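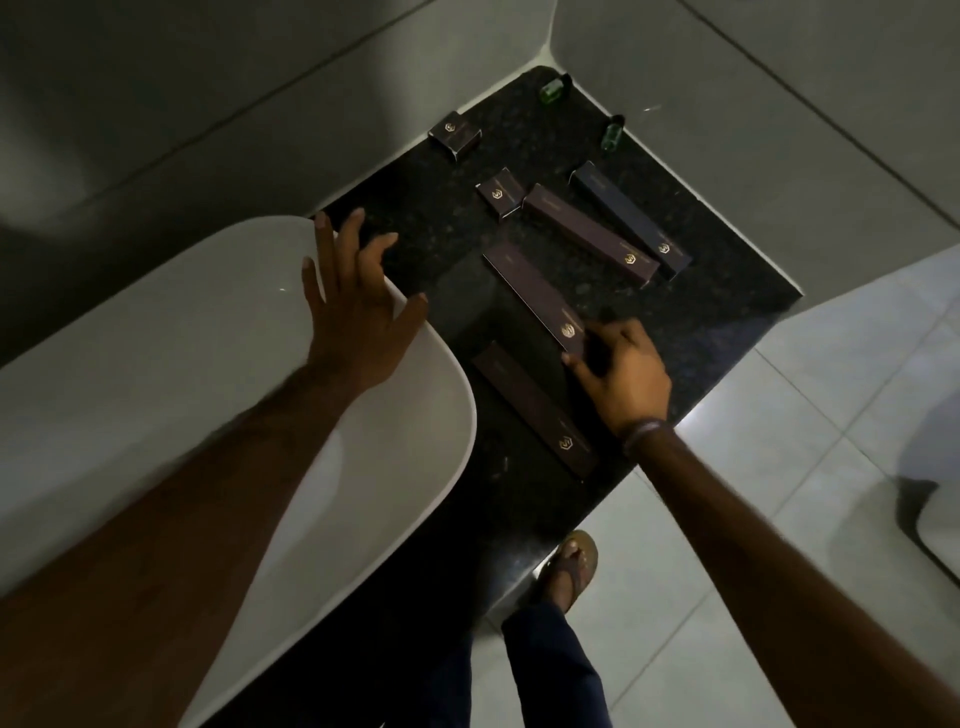
Korton wants banks to publish flood exposure of mortgages

minkyu_oh
I read the consultation paper from Korton last night, all of it. They propose that every lender with more than 100 branches must publish how many of its home loans are in flood zones, by postal area. I think it is a good proposal. My own bank, Misarel, gives one number for the whole country, and from this I can learn nothing. Does anybody here plan to send a comment? The deadline is the end of May.

brennan_l
I will, but against. Publish by postal area and you mark whole towns as bad. Buyers stay away, prices fall, and the loans get worse than they were before the table came out.

minkyu_oh
The risk is there also when it is not printed, Liam. The insurers know it already. Only the depositors and small shareholders do not.

iltari_holder
I own Iltari shares and they did this voluntarily. Page 4 of the annex: 3,691 loans in the high zone, the year before it was 3,076. The share price did not move at all. So I am not sure who reads these tables.

brennan_l
Is that more risk, or did they change the map?

iltari_holder
It is not explained. I wrote to investor relations and received a link to the same annex.

dry_feet
This is my problem with the paper. It lets each bank choose its own flood map. De Bruijn sells one and there are several others, and they do not agree about my street. If the maps are different you can not compare two banks.

minkyu_oh
I missed this point - it is in section 4, you are right. Then I will write in my comment that they should name one map for everybody.

brennan_l
With one map I would object less. I still prefer regions over postal areas.

minkyu_oh
For regions I can not agree, they are too large. My region has mountains and a harbor in it. I will post my draft tonight, please correct my English also.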